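Celebrity magazine covers and what they sell: final report

Unit project, fashion and media stream
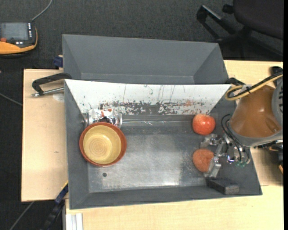
Our project looked at how fashion magazines use famous faces on their covers, and whether readers remember the clothes or the person wearing them. We chose Emidero and Zusbridge because both run a long cover interview in every issue and both credit the outfit on the contents page.

We showed 50 students a set of 9 covers for a few seconds each, then gave them a short form. Most could put a name to the actor or singer. Far fewer could say what colour the jacket or dress was, and only 5 named the label correctly. All of those had picked Dedent, a label that had been in the entertainment news through July after a singer wore it on tour.

We also read 239 reader comments posted under the cover stories. The favourite topics were hair, rumoured breakups and whether the interview was boring. Clothes came up mainly when people disliked them.

One problem was that our group all came from the same campus, so ages were close together. We would also organise the form differently, as the question about labels gave away that there was an answer to find. The Rahman covers were dropped because the credits were missing from two issues.

Related projects
Red carpet coverage in student newspapers
Who reads the gossip column?
Band T-shirts as fashion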